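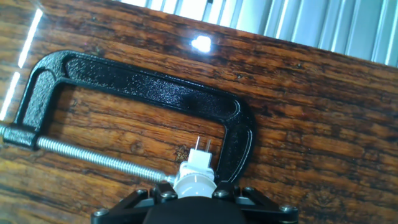

The Virk wrist view package adds a small camera and a recording module to a two-finger gripper, and it was developed with the Stamow method for learning contact tasks from paired views. The method depends on what the wrist camera sees in the last stretch of a motion, when the arm itself blocks most outside views. Hard reflections are the usual trouble there. On a varnished wooden top the glare can be brighter than the metal parts of interest, and the threads of a C-clamp screw still have to read as separate light and dark bands – the exposure control is set up for that case. The housing leaves both finger linkages in view, so the position of a held part can be judged against the fingers.

Wrist view and fixed view

Stamow training uses 2 streams, one from the wrist and one from a fixed camera at the workspace. The fixed stream gives the arm pose and the position of the object on the work surface. The wrist stream gives the contact area. Both are stamped by the same clock in the recording module and stored as one file per attempt.
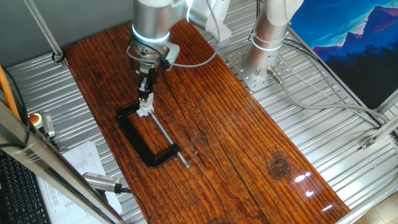

Fixed camera view: gripper at the swivel pad end of the C-clamp screw.

Method result

In the Hamton trial, policies were trained on three objects with metal threads or pins. The wrist stream was masked in one group and left intact in the other. The masked group failed mostly at the final approach, with the fingers closing beside the part. The intact group failed less often, and its remaining errors came from poor starting poses. Results apply to rigid parts lying flat. Cloth and loose cable were not tested.

Package contents

Wrist camera with bracket
Recording module
Camera cable, 5 m
Mounting screws, 6 pcs
Calibration plate

Notes for installation

Route the camera cable along the arm with slack at the wrist joint. Run the calibration again after any change of fingers. The bracket fits Lonow parallel grippers without an adapter; other grippers need the adapter plate, ordered separately.

Document revision 2019-10-26. Replaces the April issue.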